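June, course materials notebook, entry 6

The revised access arrangements for the Gurnero learning library were tested this morning. Staff at Boersma are to receive the 20 sample lessons first, with the full set released once the index has been checked. Search results for older lessons still open the wrong chapter. Iida Harju has reported the fault to Tekuvard.

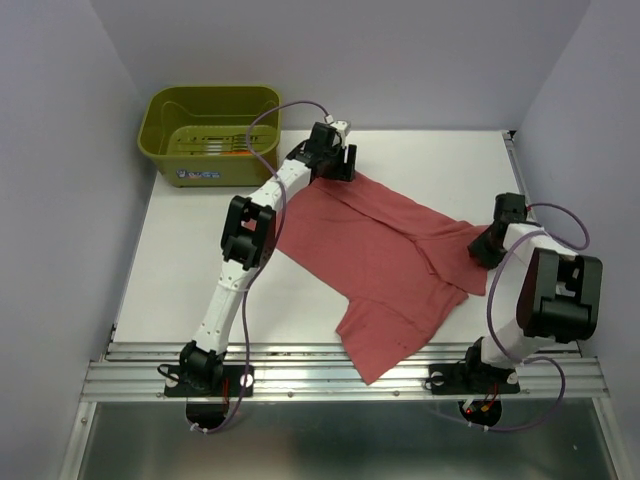 Garment laid out on the white tabletop, olive-green basin in the far corner.

The Dimutard introductory course was reviewed in the afternoon. Its second unit takes 60 minutes to complete and should be divided. The glossary, at 2,000 words, is to be moved to a separate page and linked from each unit. Colleagues are asked to enter corrections in the shared copy only. Login wording remains to be agreed with Boersma.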